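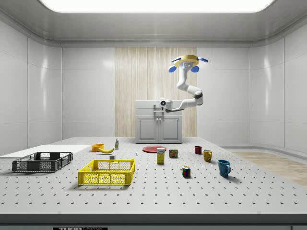

A Tabletop Robot, Built Twice

The Wasta workshop has 5 members and one arm between them. Before anyone drilled a hole, they built the whole bench in simulation, down to the grid of holes in the worktable and the white cabinet the arm stands on.

The project is called Luria. Its job is simple to state: pick up kitchen things and put them in a crate. The simulated table has a yellow crate and a dark gray one, three mugs, a bowl, a banana and a Rubik's cube. The mugs were the hardest to model. A handle changes where the fingers can close, and the first grasp planner ignored handles completely.

By September the group had logged 4,000 simulated picks. Of the last 787, the arm dropped 297, most of them mugs. Widening the approach angle helped. So did lifting the arm well clear of the table between picks, which keeps it from sweeping the taller items over.

The real cabinet came from Bridov, a used furniture store two streets away, and needed a steel plate under the top before it would hold the arm without swaying. Wiring comes next. The group plans to start on the hardware with the bowl and leave the mugs for winter.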